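News > Travel > Rail & Touring

Burkham line to lose its buffet car, gain a "tasting corridor"

Passengers on the Rukura sleeper will be spared the buffet car from September, when operator Ruiz-Ortega Touring replaces it with something it calls a tasting corridor. Those who have eaten in the buffet car may feel this is overdue. Those who have read the plans for the corridor are less sure.

The sleeper leaves Burkham at ten to seven in the evening and reaches Rukura in time for a late breakfast, which passengers have until now been expected to find for themselves on the station forecourt. It is sold as one of the great slow journeys: a river gorge, a long climb through pine forest and a viaduct that the timetable takes care to cross in complete darkness.

Under the new arrangement, holidaymakers on the 13-night Grand Upland package will be invited to walk the length of one carriage while small plates are handed to them through hatches. There will be no tables. There will be a rail to lean on, which the brochure calls "heritage perching".

"People told us they wanted to feel closer to the landscape," said Demetrius Yazzie, who runs the touring side of the business. "If you sit down to dinner you are looking at your dinner. If you are standing up, holding a very small pie, you are looking out of the window."

Asked what there would be to look at after dark, Mr Yazzie said the stars were excellent at that altitude and that the windows had been cleaned.

The buffet car's admirers are a small but stubborn group. Booker Kasprzak has taken the sleeper every year since he retired and has kept all his receipts. He wrote to the company on Wednesday to object, and had a reply the same afternoon thanking him for his interest in a career in hospitality.

"The soup was bad," he told this page. "I'm not going to pretend about the soup. But you sat down to it with people from Antwerp and Leeds, and you all had the bad soup together, and by the time you got to the border you'd been invited to somebody's daughter's wedding. I don't see that happening in a corridor. You'd be in the way."

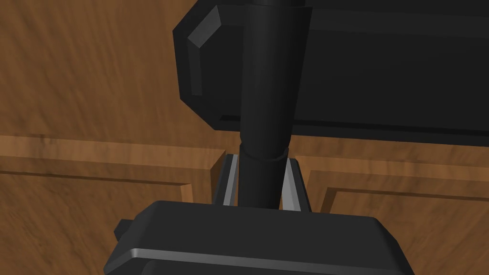
Computer-generated image

The menu has been handed to Kevix, a catering firm better known for ferry sandwiches. It promises 10 courses, each said to stand for a stage of the route. The gorge is a trout mousse. The forest is a mushroom. The border crossing, where the train halts for 50 minutes while the engines are changed and passports are looked at by torchlight, will be marked by a cracker.

Vegetarians will receive a second mushroom in place of the gorge.

The cost of the Grand Upland package is going up as well, though Ruiz-Ortega prefers to say that it has been "brought into line". It would not say with what. Travellers who book the sleeper on its own, without the lake cruise, the cheese village or the guided morning in Rukura's museum of clocks, may use the corridor for an extra charge or bring their own food and eat it in their compartments, as most of them seem to have been doing already.

Early bookings are healthy, according to the company. A trial run in the spring was judged a success by the staff who took part in it, though the carriage was standing in a siding at Burkham at the time. Mr Yazzie accepts that serving trout mousse on the bends above the gorge will call for "a bit of give and take", and handrails are to be fitted on both sides.

The old buffet car will be taken off after the last summer departure. A holiday park on the coast has asked about turning it into a reception office, and there has been one offer from a private buyer. Mr Kasprzak said he had no comment to make on that, and then asked whether we happened to know how wide a farm gate usually was.

The company says anyone already booked for the autumn may move to an earlier date free of charge if they would prefer to sit down. Changes must be made by post, or in person at the Burkham ticket office, which is open on weekday mornings except when the man is on the other platform.

Tickets for the September departures are on sale now. The 2-berth compartments have sold out, but there is still room in the reclining seats, which the company confirms do recline, in the direction of travel only.

Shares: 50 | Comments: 13

Contact the travel desk | © Burkham Rail & Touring News | Back to top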